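Thread on the end of Neltville, the daytime soap set in a river town. A few people asked me to put what is known in one place. 07/03/2025

1/ Neltville is ending after 1102 episodes. The production company, Flestano, put the news on its website yesterday morning. The cast were told the day before.

2/ The last episode was taped in January. Most of the actors didn't know at the time that it would be the last one. A second ending was written but not shot. 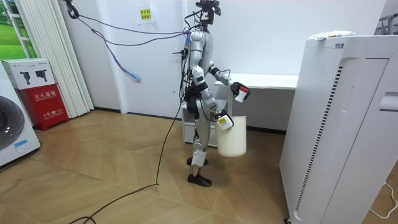

3/ For anyone who never watched it: the show followed two families who ran rival bakeries on the same street. Episodes ran 30 minutes with the ads. It moved to a later slot after its second year and lost viewers it never got back.

4/ The actress who played the older bakery daughter was with the show from the first episode to the last. It was her first TV job. Before that she did radio ads and one summer of regional theater.

5/ She is married to a man who worked in the show's sound department. They met on set, had a small wedding and kept it out of the magazines for most of a year. They have one son.
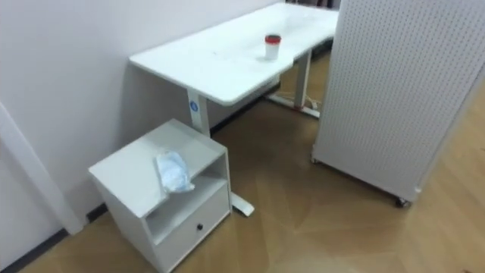 6/ Her character was written out once, in the fourth season. She fell off a ferry and was presumed drowned. The actress was on maternity leave. She came back five months later and the ferry was hardly mentioned again.

7/ The actor who played her twin brother was the second person in the part. The first left after one season to finish college. The recast happened between two episodes, in the middle of a dinner. They kept the same sweater on him.

8/ Episode 1000 was the big one. It had the wedding, the flood and the return of the father. Part of it was taped outdoors in Griria, and it's the only time the show left the studio for more than a day.
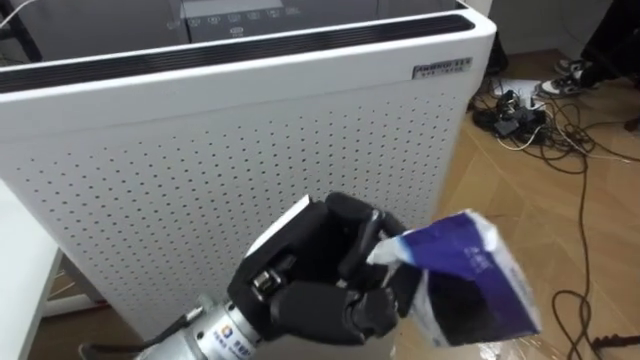

9/ I get this a lot: Where can I watch the old episodes?
The streaming service Samir has the first 640. The rest haven't been put online anywhere legal, and Flestano hasn't said if they will be.

10/ The early ones on Samir are missing some of the original songs. The music rights ran out. The diner scenes sound strange now, with a piano track laid over all of them.

11/ What the cast are doing next, as far as it's public: the lead actress has a part in a hospital drama, smaller role, nights and weekends. The second twin is touring with a stage comedy. The woman who played the grandmother has retired and moved closer to her sister.

12/ The actor who played the father hasn't made a statement. There's a quote going around with his picture on it. It's from an interview he gave years ago on leaving a different show. Please stop sending it to me.

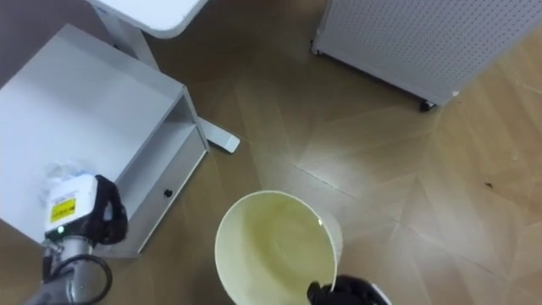
A reader replied that the grandmother was supposed to die in the flood and the writers changed it after the first read-through. I had heard that too. I haven't found it in print, so I left it out of the list above.

13/ The final episode airs in the usual slot. There is no cast special planned after it. A repeat of the first episode follows.

14/ I'll add to this if Flestano says anything about the later seasons. Replies are open for corrections, mostly on dates and who played whom.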